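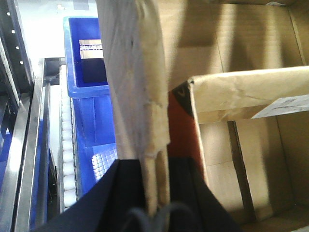
Bernardo Simões objected to my January notes on the grounds that I had treated box reuse as a storage problem. In his view it is a grading problem: a used carton that has not been graded is waste paper with a shape, and the shelf it sits on is rented for nothing. He suggested I go and look at the Goner depot in Illeck before writing any more on the subject. The visit took place the same month. I have left my earlier notes unchanged so the two can be compared.

Visit report: used carton grading at Goner, Illeck
Posted 2020-05-06

Background

Goner takes in used corrugated cartons from mail-order shippers, grades them, and sells them back as packing stock. Cartons that fail go to a baler and leave as recovered fiber. Textile dunnage and soft wrap that arrive inside the cartons are pulled out first and kept in a separate stream. The depot occupies one floor of a former furniture warehouse near the Comgate rail siding. The tour covered receiving, the grading benches, storage and the test room, in that order, and lasted most of a morning.

Receiving

Loads come in flat or erected, depending on the shipper. Flat cartons are preferred. Erected cartons take up dock space but show damage sooner, and the receiving lead said she had stopped asking shippers to knock them down for that reason. Incoming loads are tested with a pin-type moisture meter on the outer liner. Anything that reads high goes to a holding rack with open sides and is read again the next day. The depot does not use heat. An earlier trial with warm air dried the liners faster than the medium and produced visible washboarding.

Each load gets a paper ticket. The one I was shown was number 2109, a mixed load in single wall, C flute. The ticket follows the load until the last carton has a grade, and is then filed by shipper.

Bench surfaces

I had not expected to spend time on bench surfaces, but the supervisor considers them important. Bare steel scuffs the printed side of a carton when it is turned over. Rubber matting grips too well, so people lift cartons when they should slide them. Short-pile carpet or felt gives a low and fairly even drag. Its drawback is that it holds paper dust and has to be vacuumed often. Samples of several materials were laid out for comparison, and the drag was measured with a spring scale and a weighted carton base. The spread between materials was larger than I would have guessed. I was not given a copy of the table.
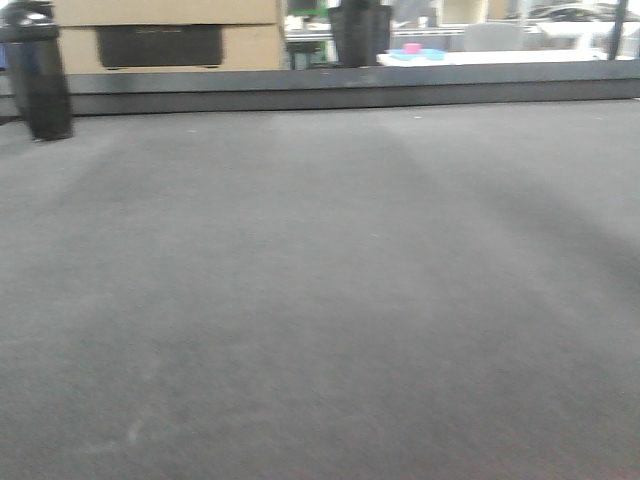 Photo: Peixoto / Goner

The grading scheme

There are 3 grades. Grade A is resold for outbound shipping. Grade B is sold for internal transfers and storage. Everything else is baled. The test is visual and manual, and is done in a fixed order: score lines, corners, rims, faces, labels.

Score lines are checked by folding each flap once through its full travel. A liner crack longer than the width of a thumb drops the carton to B. Corners are pressed inward with the palm, and a soft corner fails the carton outright. Rims are allowed to be rough. Loose fiber along a cut edge has little effect on stacking strength, and early on the depot was throwing out a lot of sound board for cosmetic reasons. A tear that runs down into the wall is another matter and goes to the baler.

Labels are the slowest step. Old address labels must be removed or covered. Peeling takes some of the liner with it, so the depot now covers them with blank stock in most cases. Small white product labels may stay on a grade B carton if they carry no personal data.

Nesting is allowed between grading and storage. A smaller carton can travel inside a larger one as long as both have the same grade. Mixed nests were the main cause of misgraded stock last year, according to the supervisor, and the rule is now posted at every bench. 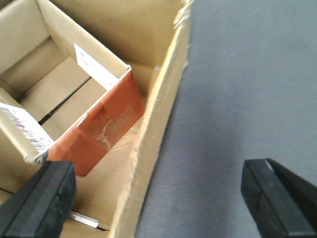 Compression testing

The test room has a platen press with a load limit well above anything the depot needs. Sample cartons are taken from each lot of 500, conditioned overnight and crushed empty. Peixoto, the consultancy that wrote the sampling plan, asks for 30 samples from a new shipper and fewer once the results settle. Grade A cartons lose strength compared with new board of the same specification, as expected. What interested me was the scatter. Cartons from a single shipper fall close together, while mixed loads spread widely, and it is the low end of the spread that sets the stacking limit. I would want to see figures from a humid month before relying on the winter results.

Small parts and consumables

Tape, blank labels, corner protectors and meter pins are kept in plastic bins on steel shelving and refilled on a two-bin basis. When the front bin is empty its card goes to purchasing and the rear bin moves forward. Cards are collected at the end of the shift.
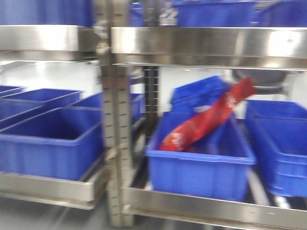 Blue storage bins on steel shelving.

Open points

Simões is right that grading decides the value of the stock. I still think storage is underrated. Grade B cartons stay in the building much longer than grade A, and the depot has no rule for regrading them after a long stay. The supervisor agreed that board creep under a stack would be worth measuring. No date has been set.

I also asked about adhesive residue in the baled fraction. The mill that takes the bales has not complained, and Goner does not test for it. Visits can be arranged through the Illeck office; closed shoes are required on the floor.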